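Brollgate Makers Help > Home Builds > Arms and Grippers

Wrist camera arm keeps dropping blocks on the bin wall instead of in the bin

Posted by Piyumi Samarakoon

Hi all, I've been putting together a small two-finger arm on a table in our shared workshop (the one over in Skorbridge, if any of you are local), and I'm at the point where it mostly works and I want to throw it out the window. The job is simple. I put a wooden block somewhere on a taped grid, the arm picks it up, and it drops it in one of two blue bins along the side. There's a little camera on the wrist and I wrote the finding part myself in Python, so please be gentle.

Picking is fine during the day. It gets the block nearly every time. The drop is where it goes wrong. I ran 200 drops on Sunday and 37 of them hit the wall of the near bin and bounced back onto the table. It's always the near bin, and it's a lot worse in the evening when the ceiling lights are on and the windows are dark. After about supper time it also starts missing blocks on the bin side of the grid, which it never does in the morning.

Stuff I've already tried: tightened the finger screws, recalibrated the camera with the printed checkerboard, slowed the arm down to half speed, and moved the drop point over by 11 mm, which helped for one afternoon and then didn't. The grid is blue masking tape that I laid down by eye, so the squares aren't really square, and I look up the cell corners from the camera every time I start the program. I find the bins by color too.

Is this a lighting thing, a calibration thing, or do I just need a better camera? I'd love to not buy anything. There's a picture from the wrist at the bottom of the page.

Vendula Ondrejka

Oh, I've been through this one! I don't think you need a new camera. You've got two problems and they're ganging up on you.

First one is color. Your tape is blue and your bins are blue. If you're picking out the bin by looking for "the big blue thing," then any tape close to it can get lumped in, and the middle of your blob slides toward the table. Your drop point slides right along with it. That would also explain why moving the drop point only helped for one afternoon, because the blob changes shape when the light does. The quick test is to save the mask to disk each time it drops and flip through the ones that missed. If you see tape stuck to the side of the bin in those, there's your answer.

Second one is the shadow. You've got a big dark patch over the whole bin side of the table, and it's darkest up in the far corner by the second bin. Blue in shadow and blue in the light give you pretty different numbers, so one fixed threshold won't cover both. Find out what's throwing it (stand there and wave your hand over things, it takes a minute) and either move that or put a cheap desk lamp on the opposite side. I clamped one to my shelf years ago and it fixed more bugs than any code I've written.

If it were my build I'd quit looking for the bins at all. They don't need to move! Screw a couple of wood strips to the table so each bin sits in the same spot, teach the arm one drop pose per bin by hand, save it, and be done. Then the camera only has to worry about blocks.

Two smaller things. Your surface has a crease running down to where the upper strip of tape ends, and there's a little notch there too. If you use that tape end as a corner point, I'd pick a different one, or pull the sheet flat and tape it again. And wipe down the middle square. Scuffs are fine, but that little reddish-brown mark could get picked up as something if your blocks are anywhere near that color.

Last thing, open the fingers all the way before you raise the arm after a drop. Mine used to drag the block back out with it.

Mkhize

just use a bigger bin lol

ok more useful, what Vendula said about fixed drop poses. also check your drop height. I was letting go way too high and half of mine bounced. go lower, but clear the rim. and swap the tape for green or something, one roll is cheap

Piyumi Samarakoon

Thank you both! I saved the masks tonight and yep, there's tape glued onto the bin in nearly all the bad ones. I'm doing the wood strips this week and I'll hunt down a lamp. Bigger bin is plan B.
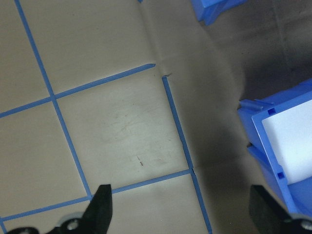
Wrist camera view of the grid and the two bins, fingers open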